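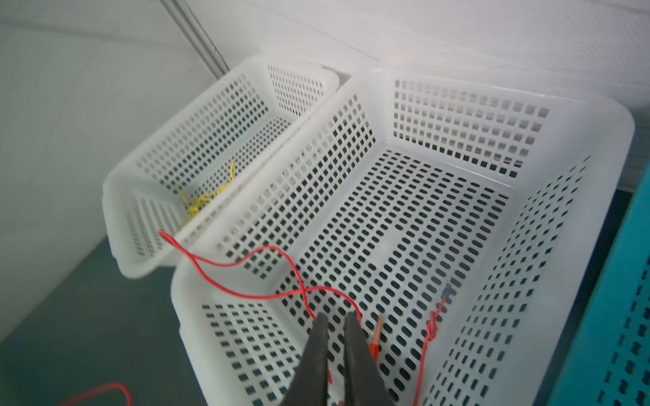
The gripper over the larger of two white baskets at the Sirnow open day. Yellow wire is in the smaller basket.

Liliana Serra has spent much of the last year thinking about wire. She runs the sorting project at Sirnow, a small automation company that opened its workshop to visitors on 2 June 2020, and she says wire is the part of the job people ask about most.

"A box you can measure," she said. "A wire has a different shape every time you put it down. You pick up one end and the other end goes somewhere you didn't plan."

The work on show was a plain one. Scrap and leftover parts from electrical repair benches have to be separated before they can be used again, and most shops still do it by hand. Serra's group, which has 5 people, wants an arm with two fingers to do the dull share of it. The red wire gives them the most trouble, she said, mainly when a long piece hangs over the rim of a basket.

"Then you have to decide where to grab. The middle is easy to reach, but you drag everything with it."

The small crimp terminals are a different problem. They lie flat on the bottom, and the fingers have to come down close to the plastic without pressing on it. Serra said the group has recorded 2,448 picks since April and throws none of them away, including the bad ones.

Dede Ofori came to the open day from Agbenyega, a repair business that sorts its own leftovers. He stayed at the enclosure for most of the morning and asked mainly about speed.

"I have a person who can do this faster with her eyes on something else," Ofori said. "But she doesn't like doing it, and I can't blame her."

He would want to see 100 picks in a row with no help before he talked about money. Serra told him that was fair, and that the group was not there yet.

She would not give a date for a finished machine. The next step is a trial with mixed colors and more kinds of terminals – the blue ones first, then some larger sizes Ofori offered to send over. He has a drawer full of them.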